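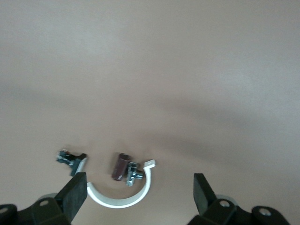 Ircombe Reference Editors

The Hallow Open Day is a public demonstration of robotic parts handling held each year in Ircombe by the Brerkinthorpe Institute. The most recent edition took place on May 11, 2025, and received 575 visitors, up from 500 the year before. Registration opens in February.

The main demonstration concerns the sorting of small hardware. A two-finger gripper works above a plain tabletop on mixed parts, among them a white semicircular clamp with a tab and a round hole, a short maroon cylinder and a small silver T-shaped fitting. Visitors follow the work from a marked area and may put questions to staff between sessions. Each session lasts 28 minutes.

The control software, Thepsuriya, was developed at the institute. Admission is free and limited to 600 persons.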